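3.2 Objects and table layouts

The Ellberg records describe how people leave a small kitchen counter between uses. They came from 19 households, all in rental apartments with less counter space than the occupants said they wanted. From nearly 3000 entries we kept 2764 in which every object on the counter could be named and given a position. The rest were dropped, most often for a missing sketch or for a position written in words that two readers placed differently.

Each entry was coded with the Bollik sheet, which divides a counter into a back row, a middle row and a front strip, and then into left, center and right. The sheet was drawn up for fixed counters against a wall. We used it without changes except for one added column, "resting on or against," for stacked bowls, lids set down separately and boxes pushed up against a pan. An object that crossed a line was coded by where most of its base stood. Handles were ignored for position but coded for direction.

A toaster was the most common item in the back row. It was usually at one end of the counter and rarely in the middle, and it stayed in the same cell from one entry to the next even when everything near it changed. Saucepans moved more. In 13 of the households a covered saucepan appeared on the counter in at least some of the entries, either waiting to be put away or holding food for later in the day. The records do not always say which, so we did not separate the two. Bowls moved most of all and turned up in every cell on the sheet.

For the layout work we reduced these findings to a short set of objects: a two-slot toaster, a saucepan with a glass lid and a long handle, a clear rectangular food container, and one or two round bowls. A slice of bread was added to the set after the first round of coding. Several of the Ellberg participants listed bread in the toaster as part of the clutter they worked around, and a slice standing up in the slots makes the toaster taller and less willing to be moved than it is when empty. Cups were left out. They were common in the entries, but they were small enough to fit almost anywhere and told us little about how the larger things were placed.

The set was laid out on a white table next to a plain wall. The toaster and the saucepan take the two sides of the back area, with the toaster on the left. The handle of the pan points to the right, away from the toaster. We chose this direction from the records, where a handle turned toward the toaster was uncommon and a handle turned out over the front strip was coded almost entirely in entries made during cooking.

The container lies behind the saucepan in panels a to c of Figure 4. This was a typical place for a light, flat item in the Ellberg entries. People slid such things into whatever depth was left behind a heavier one, and then had to reach over the heavier one to get them back. In panel a the pan partly overlaps the near edge of the container when the table is seen from that side, and on the Bollik sheet the two share a cell.

The bowls were used to vary the open middle of the table. In the one-bowl layout, a light blue bowl sits at the center, in front of the two larger items (panels a and b). In the two-bowl layout, there is a blue bowl on the left, in front of the toaster, and a pale green one on the right, in front of the saucepan (panel c). The bowls in the second layout are similar in size and shape, and the difference in color made them easy to tell apart on the coding sheet. The two-bowl layout puts something in front of both larger items and leaves the center open. The one-bowl layout does the opposite. Panel d is a low view toward the saucepan, with the knob, the lid and the line of the handle.

Figure 4. Toaster and covered saucepan on the table, panels a to d in order. One-bowl layout (a, b), two-bowl layout (c), low view toward the saucepan (d).

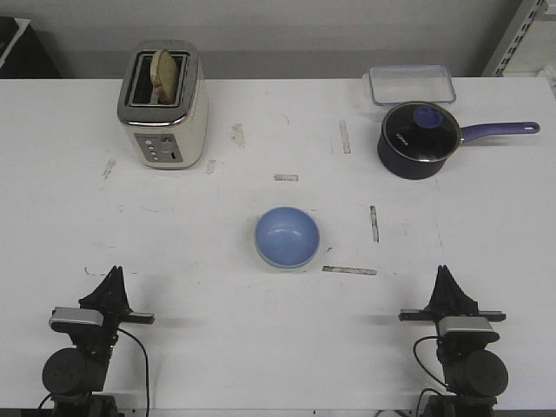
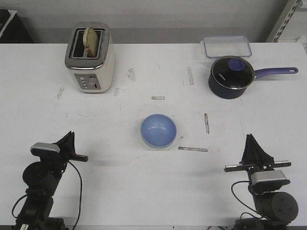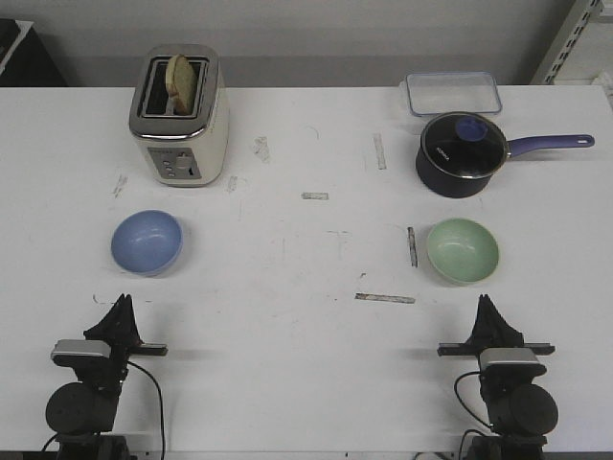
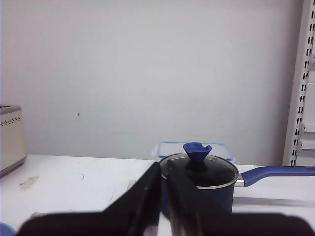 3.3 Coding of reach and clearance

Two measures were taken for each layout. Reach is the straight distance from the front edge of the table to the nearest part of an object that a person would take hold of: the knob or handle for the saucepan, the rim for a bowl, the near long side for the container. Clearance is the smallest gap between that part and anything standing beside or in front of it. Both were measured with a steel rule and entered to the nearest half centimeter.

The saucepan needed two entries because it can be taken in two ways. Lifting the lid calls for a grip from above at the knob, and a bowl in front of the pan hardly affects this. Moving the whole pan calls for a grip on the handle, and then the side toward the end of the table matters more than the front. We report the two separately. An earlier draft of the sheet, prepared with the Draveck inventory of household items, gave one value for the pan and hid this difference.

For the toaster, clearance was taken at the front panel and again above the slots. The value above the slots was left blank in every layout, as nothing hangs over the table. In the Ellberg apartments it was often the tighter of the two, with wall cabinets fitted low over the counter, and it should be added back by anyone who applies the sheet to a built-in kitchen.

The container was the only object for which reach and clearance pulled in different directions. Moving the saucepan forward gave the container more room but put the pan closer to the bowls. Under the two-bowl layout we accepted a smaller gap behind the pan in order to keep the right-hand bowl free. Entries in the Ellberg records from November, when more soup and leftovers were logged, show the same trade being made, usually in favor of the bowls.

Positions were checked against the sheet before each measurement. Where an object had been set down a little off its cell, it was measured where it stood and the offset was noted in the last column. The Kramer index of counter crowding, used in Section 4, was then calculated from the measured positions.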